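Rotten egg smell in kitchen, worse at night, plumber says nothing wrong

Posted by Liesl Aigner
Plumbing and Drains
Viewed 3479 times

Ok so this is driving me nuts. Moved into a ground floor unit in Gretine in the spring, everything fine. Then in July I was gone for most of the month, came back and the kitchen stinks. Rotten eggs. Sometimes more like a wet dog. Ran the taps, smell went down, came back two days later.

Worst late evening and first thing in the morning. Almost gone by noon. Landlord is Verschueren Property, they sent a guy who stood there for maybe ten minutes, sniffed, said "I don't smell anything" and left. He came at 2 pm. Of course he didn't smell anything.

Window is the big brown framed one with the gray panes and I keep it open when I can, but it's getting cold and I'd like to have heat this winter and not just fresh air.

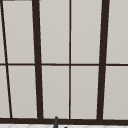
What I've tried so far

Baking soda and vinegar, twice. Boiling water (then read you shouldn't with plastic pipe, so I stopped). A bottle of Sirken drain gel, left overnight. Smelled like lemons and eggs after that. Cleaned the dishwasher filter. Pulled the fridge out and mopped behind it, found a fork.

Sink drains fine, no slow draining at all. It does gurgle when the upstairs people run their washer, don't know if that matters. Bathroom does not smell.

Supper from the garden stand most nights so yes there's a lot of corn silk and such going on, but I put it in the trash, not down the drain. 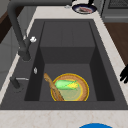
My sister thinks it's the water heater, she had a smelly one once and they swapped a rod in it. But mine smells even when no water has run for hours, so I don't think so? Cold water in a glass smells like nothing. Hot too, I took it out to the hallway to check.

Got a quote from a private plumber for 286 just to come look with a camera. Would rather not pay that if it's something I can fix or something the landlord has to. Any ideas welcome.

dripmaster_ron

pour bleach down it. works every time. my cousin had same thing and it was a dead mouse though so maybe check for that

Emil Hämmerli

Please don't pour bleach on top of the other stuff you've used. Drain gel plus vinegar plus bleach in one pipe can make some really nasty gas, and you're already complaining about the air.

The gurgle matters. It's the most useful thing in your whole post. When upstairs dumps a washer load, all that water going down the shared stack pulls air behind it. If the vent is blocked or undersized it pulls the air through your trap instead and takes some of the water with it. Trap is the U shaped bend under your sink, the water sitting in it is the only thing keeping sewer air out. Lose enough of it and you get eggs.

Ask when upstairs does their laundry. I'd bet evenings.

Being away in July fits too. Month of hot weather, trap drys out. You ran the taps, trap filled, smell dropped, then the washer sucked it down again. So two different causes for the same smell, kind of.

Things to check, all free:

Flashlight under the sink. Is there a small plastic cap thing, size of a soda can or smaller, sitting on top of a short pipe? Air admittance valve. They stick. If yours is stuck shut it can't let air in and you get exactly this. Cheap part, usually unscrews by hand. I've used the Gernix ones and had no trouble.

Look where the dishwasher hose goes in. It should loop up high under the counter before it comes down. If it just lies on the cabinet floor, dirty water can sit in it and smell.

Any drain in the unit you never use? Floor drain in a closet, old laundry hookup behind a panel. Those dry out first and people forget them. Ground floor units often have one.

Then the test. Wash up after supper like normal, and before bed run the cold tap a full minute.
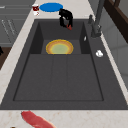
Don't touch it again. If it smells before you've slept, and the washer ran in between, it's the trap being siphoned. If the washer didn't run and it still smells, I'd look for a leaking joint in the cabinet or behind the wall.

Write down times for 7 days and send that to Verschueren by email, not phone. A shared vent is normally the building's job but check your lease, I don't know your local rules. And ask them to send someone at 9 at night.

Liesl Aigner

Thank you!! There IS a little cap thing under there, way at the back behind the trash bags. Rattles when I tap it. Also upstairs does laundry after 8, I asked. Starting the list tonight.

Ron, no mouse so far.

pipesnpaws

same issue here, following. mine was the floor drain under the water heater, cup of water once a month and a spoon of cooking oil on top so it doesnt evaporate so fast. havent smelled it since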